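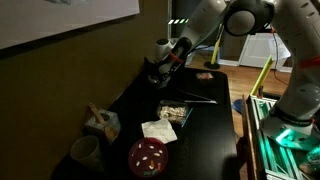

## Flesthorpe snack tables get a rethink before the spring run

FLESTHORPE, February 14, 2023 - Granola by the tub, little sweets by the dish, tongs for everybody. That's the plan for the snack tables at Kos Hall when the weekly open evenings start up again later this month.

The hall on Plemura Street has put out food at its evenings for years, mostly wrapped bars and whatever was left in the cupboard. Complaints about that went back a while. Too much packaging, not enough choice, and the bars ran out early on busy nights.

New setup is simpler. Granola goes in a clear rectangular container so people can see what they're getting and how much is left. Small things go in a round dish. Tongs stay on the table, napkins too. The black tabletop stays, partly becuase it wipes down fast and partly because there isn't money for another one.

Supplies come from Hasus, the dry goods shop two doors down, which is giving the hall a trade price through the end of the season. First order is 18 bags of granola. The hall has set aside $300 for food and serving gear, and says it won't go over.

Not everyone is sold. At the last planning meeting several regulars asked for the bars back, mainly parents who like something they can put in a coat pocket. A small basket of wrapped bars will be kept behind the desk for anyone who asks. No limit for now, one each if it gets silly.

There was also a long back and forth about tongs versus scoops. Scoops are quicker. Tongs are better with clusters and worse with anything crumbly, and the granola from Hasus has plenty of both. Tongs won, on a show of hands, but the hall will buy 2 scoops as well and see which ones people reach for.

Allergy cards will stand next to each item. Ingredients get copied off the bag the same day, not from memory, after a mix-up last season when the wrong card sat out for most of a evening. Anyone with a serious nut allergy is asked to speak to the desk before eating anything from the open containers.

Other changes:

- Doors at 5, food out from the start instead of at the break
- Napkins restocked at the break
- Used cups and napkins go in the bin by the side door, please, and off the tables
- Tea and coffee stay where they were, same price

Food is included in the entry fee. Entry is unchanged from last season, and under-12s still get in free with an adult.

Offers of help with setting out and clearing up can be left at the hall desk during office hours. Same goes for spare serving dishes with no chips or cracks. Lids are especially wanted, any size.

The first evening back is planned for the end of February, with the date to be posted on the hall door and in the window at Hasus once the heating work is signed off.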